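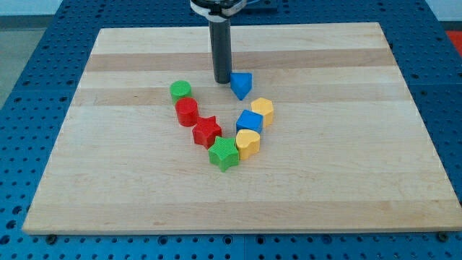 1 de octubre de 2023

Cuaderno del taller, tintes naturales. Escribo yo (Danuta Zawadzka), las correcciones de Clotilde van entre corchetes.

Hoy hemos seguido con la gualda. La lana es la de Arnero, la misma madeja de la semana pasada, lavada dos veces con jabón neutro. Mordiente de alumbre al doce por ciento sobre el peso de fibra seca, sin crémor tártaro. He preferido quitar el crémor porque en la prueba anterior el amarillo salió más pálido de lo que yo esperaba, y quiero saber si la causa es esta o si es el agua.

Baño: 600 g de planta seca, cortada en trozos cortos, en la olla grande. La planta estuvo en remojo toda la noche. Subí la temperatura despacio hasta 55 grados y la mantuve allí una hora. Colette Deschamps dice que en su casa siempre suben más y que no pasa nada, pero con más calor el tono me tira a marrón y no me gusta.

Después colé con tela fina, dejé enfriar un poco y metí la lana ya mojada. [Mojada y escurrida, si no se diluye el baño. C. R.]

Resultado de la primera madeja: amarillo limón, bastante limpio, con una zona más clara cerca del nudo. Creo que até demasiado fuerte. Segunda madeja, en el mismo baño: más suave, pero uniforme. Tercera: casi crema. No vale la pena hacer una cuarta.

Con una punta de la primera hice el baño de hierro, muy débil. Sale un verde oliva oscuro que a Romain Gilbert le ha gustado mucho y que a mí me parece triste. Lo guardo en la carpeta de todos modos.

Agua: la del grifo está dura. Las tiras dan un valor alto, no lo apunto porque el bote de tiras está caducado y no me fío. Hay que pedir otras. Para la próxima prueba usaré agua de lluvia del bidón, si llueve.

Pendiente:
Pesar la lana antes y después del mordiente (otra vez se me ha olvidado el después).
Poner dos muestras en la ventana sur, mitad tapada con cartón, y mirarlas a final de octubre.
Preguntar a Pacita Catacutan si le queda rubia molida. La mía huele a humedad.
Etiquetas nuevas: la tinta del rotulador se corre con el vapor y ya no leo las del mes pasado. [Usa lápiz. C. R.]

El baño agotado lo he dejado en el cubo con tapa, al lado de la puerta. Por favor, no tirar todavía, quiero probarlo con seda el próximo día.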